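Bernden soup

Bernden soup is a cold tomato soup made in the hill villages near the town of Bernden. It is eaten mostly in late summer, when the tomatoes are cheap and very ripe. In the local dialect it is also called "red bread", as old recipes contain more bread than tomato.

The basic soup has tomatoes, stale white bread, garlic, vinegar and oil. The tomatoes are grated by hand on the coarse side of the grater and the skins are thrown away. The bread is soaked in water for 2 hours, pressed, and mixed in with a fork. Salt is added only at the table. In the lower villages people put in cucumber, but in the upper ones this is considered a different dish.

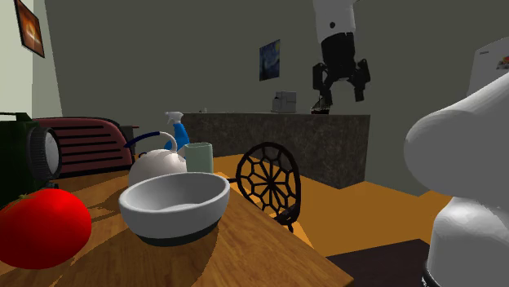 Doina Begović disagrees with the usual account of the vinegar, and writes that her grandmother's generation used the juice of unripe grapes, and vinegar came only when the vineyards were given up. Her collection of village recipes contains 8 versions of the soup, of which three have no vinegar at all.

A thicker form, with less water, is spread on toast and sold at the Flarnetov market in August. The soup does not keep well, and after one night the garlic becomes bitter. Some cooks therefore add the garlic at the last moment, crushed with a little salt.

See also: Bread soups; Cold soups; Cooking of the Bernden hills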